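Drukstead opens a table of everyday things for visitors

July 2023

Drukstead is pleased to announce the opening of its new reading and tea room, which is placed on the ground floor beside the main entrance. The room is free to use for all visitors during the normal opening hours, and no booking is needed.

In the middle of the room we have put a curved table in light wood. On this table visitors will find small things of daily life: drinks, cups, coasters, boxes and packages in many colours. Everything on the table may be lifted, turned and read. The idea came in May, when we asked 219 of our visitors what they missed in the house. The most common answer was a place to sit down and look at ordinary objects without glass in front of them.

"Packages are made by people who think very much about letters and colours, and then we throw them away after one minute," says Ingegerd Söderlund, who is responsible for the room. "I wish that our guests give them a little more time – and also drink something."

The things come from a collection of 705 household items which Drukstead received from the trading firm Sivakumar. The selection on the table will be changed every 11 days, so that a guest who comes back can meet new things.
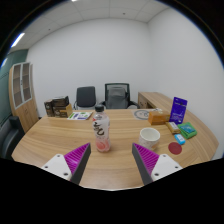
Children are welcome together with an adult. School classes can visit in the mornings, and teachers are kindly asked to write to us before they come. We have printed 400 copies of a small booklet with drawing tasks, and it is given out at the entrance as long as it lasts.

The furniture was delivered by Astutell. Guests who wish to give a package from their own kitchen to the collection may leave it at the desk, clean and empty, with a note of where it was bought.

Contact for press: Ingegerd Söderlund, Drukstead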